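Search this site
Search
Type and press enter

On the Keeping of Bread Baskets

November 7, 2021
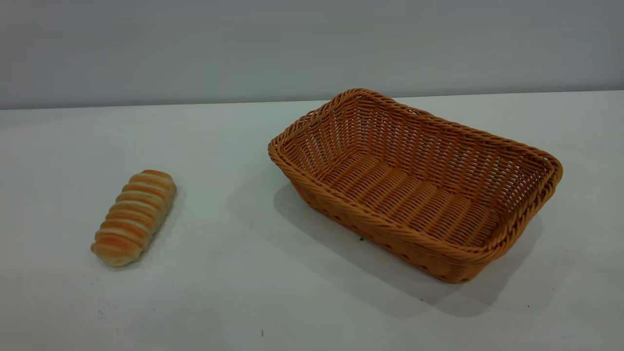 The serving of bread at the start of a meal is among the older customs of this household, and the basket in which it is brought to the table has received less attention than it deserves. The present entry sets out the practice adopted here since February, when the cupboard beside the stove was emptied and its contents reviewed.

Baskets had accumulated over many years. Several had been gifts, and one had arrived filled with soap. Those with broken rims were discarded. Those that remained were sorted by shape, and it was found that the round ones, although attractive, held long rolls poorly. A rectangular basket with sloping sides is preferred for general use. Rolls may be laid side by side along its length, and a guest can lift one out without disturbing the others.

The question of material was considered at some length. Natural willow is pleasant to handle but must be kept from standing water, and crumbs lodge in the weave. Synthetic weaves may be rinsed at the sink. The household purchased one of each from the Rillow shop in Brodurham, and both remain in service. The willow basket is reserved for holidays and is always lined. Readers who launder their own liners are advised to avoid fabric softener, the scent of which passes readily to warm bread.

A cotton napkin folded once is sufficient as a liner. It should reach the rim on the long sides and need not cover the short ones. Where the bread is to be kept warm, a second napkin may be laid over the top. The double fold recommended in the Zaugg pamphlet on table service was attempted for a period of weeks and then abandoned, as it concealed the bread entirely and guests did not know that any had been offered.

With regard to quantity, a basket should be filled to the rim and no higher. For a table of 8, the household provides two baskets, one at either end. Spiral rolls are placed in a single layer so that the ridges are not crushed. Seeded rolls are kept in a separate basket out of courtesy to those who do not care for them. Butter is set out on its own dish and is never placed among the rolls.

After the meal, the liner is shaken out of doors and the basket is turned over and tapped firmly on the base. A dry pastry brush is used for what remains. Washing is required only when butter or jam has reached the weave. The basket must then stand in open air overnight before it is returned to the cupboard, where the baskets are nested with the largest at the bottom.

A further entry will address the storage of table linens, including the long Dutis runner, for which a suitable drawer has not yet been found.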